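Sumathi Iyengar
2025-03-03

I have started on the bed pile. For newer followers, the bed pile is a body of clean laundry that lives on the bed by day and on the desk chair by night, and has been commuting between the two since November.

The rule today is that everything gets folded, hung or given away before I'm allowed to lie down. I made this rule at breakfast, when I was a stronger person.

Denim first. I own far too much denim for somebody who works from home in leggings. Denim is also the one thing in the pile that will stay folded if you leave it alone, so it gives you a false sense of your own ability. I recommend it as a starting point for exactly that reason.
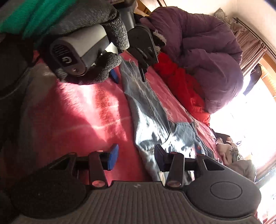

Denim and the fuzzy blanket, getting the good light.

The fuzzy blanket was supposed to be put away before I began. It's red and pink and it sheds on everything I've ever loved. You fold a black T-shirt anywhere near it and you own a pink T-shirt.

Several of you are about to tell me to wash it with vinegar. I have washed it with vinegar. It came out smelling like a salad and shed exactly as before.

Current detergent, for those who always ask: Gellelico, the unscented one. It's fine. It cleans clothes. I don't know what else people want from me on this subject.

How I fold jeans, by popular demand (one person): leg over leg, tuck the pointy bit of the seat in so you get a straight edge, then fold from the hems to just short of the waistband, then in thirds. It should stand up by itself on the bed like a little book. If it falls over, it's a soft pair, and you lay it flat on the shelf and lower your expectations.

Denim jackets get hung. I have seen the videos where someone folds one into an envelope and buttons it shut. I tried it once and wore the creases to a dentist appointment.

Also, empty the pockets. I KNOW they've been through the wash already. Do it anyway. So far today: a hair tie, a receipt that has become a kind of felt, and 12 cents.

Update: the 12 cents has been banked (put in the dish with the dead batteries).

Raffaele Galli has replied to say I should be rolling everything. Raffaele, we've been through this. You roll because you live out of a duffel bag. I have a dresser. It's a Jultside, the second drawer sticks, and if I fill it with little denim sausages I will never get it open again.

(He's right about socks. He doesn't need to know.)

Some notes on the order of things, now that I've done this wrong enough times to have opinions.

Big stuff goes before small stuff. The pile drops fast and you feel like a hero. Do the socks first and you'll have spent half an hour on a heap that looks the same as when you started.

Gray things all look like the same gray thing. I pulled a sleeve for what I thought was my nice sweatshirt and got the sweatpants I paint in. It was a leg.

Bright colors go in their own stack, even if it makes no sense by type. I can find a green shirt in the dark. The gray stuff has to be filed like tax records.

If you've picked up the same item three times and put it back down three times, it goes in the bag. You don't want to deal with it today and you won't want to deal with it in a year.

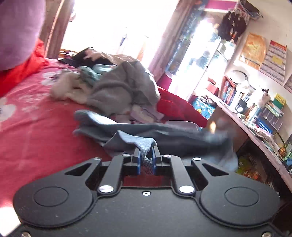
Which brings me to the giveaway bag. It's one of those giant blue Vullent totes and it is the only part of this system that has ever worked. It sits by the door. Once something is in it I may not look at it again. Looking is how things get out.

In the bag so far: a cardigan that makes me look like a substitute teacher with a secret, two pairs of jeans from a previous administration of my hips, and a shirt I kept because I paid 50 dollars for it and wanted to be reminded.

Not in the bag: the jeans with the ripped knee. I'm going to mend those. I have been going to mend those for years. I bought the thread and everything. The thread is very well organized.

Quick argument with myself about whether "worn once but not dirty" clothes count as part of the pile. They can't go back in the drawer with the clean stuff. They can't go in the hamper, they've done nothing wrong. My mother had a chair for this. I have a chair for this. I think the chair is hereditary.

I did price out a proper clothes rack. The Dumitrescu one is 100 dollars and holds the same amount as the chair, and you can't sit on it. So that's a no.

Someone's asking why I don't just put the laundry away when it comes out of the dryer. I've muted you, but with affection.

OK, shirts. My trick is a stack of hangers on the bed BEFORE you begin, all facing the same way. Walking to the closet for one hanger is how I end up in the kitchen eating cereal out of the box. I know this as I am in the kitchen.

Back. The cereal was also from November, I think.

The second drawer now opens with 22 things in it. At 23 it sticks. I tested this by adding and removing one tank top until I got a result. The tank top has been moved to drawer three.

What's left: socks, one fitted sheet, and a scarf I don't recognize. If you've been to my house this winter and your neck is cold, message me.

I'm not folding the fitted sheet. I'm going to roll it in a ball and put it at the back of the closet behind the towels.

Raffaele, that doesn't count as rolling.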